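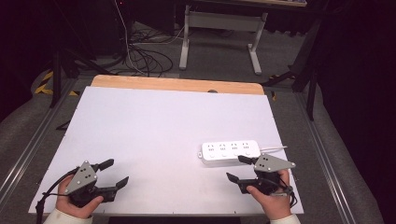
Two hand-held grippers and a four-socket power strip at the Bunari shared workshop.

Members of the Bunari workshop say the pair of grippers they are building, named Prusero, will teach a home robot to tidy a desk by April. That is a bold claim for a project with 1790 in the kitty and no robot yet.

Emiliano Palacios, who leads the build, wants 200 recorded runs of each job before any arm is bought. The group has 31 for the power strip.

"People see the fingers close and think the hard part is done," said Yesenia Solís, a member who voted against the spending. "It's a person doing it."
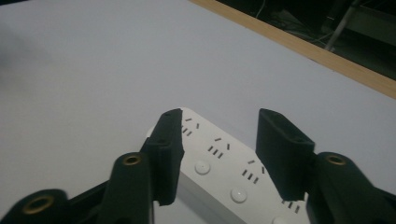
Prusero's joints are the part Palacios is keenest to show off. He says they can be stripped and rebuilt in minutes – a claim we did not see tested. The black linkages carry brass threaded inserts, so a screw need not bite straight into the plastic. Whether they stay tight after months of use is another matter. The next open session is on Saturday.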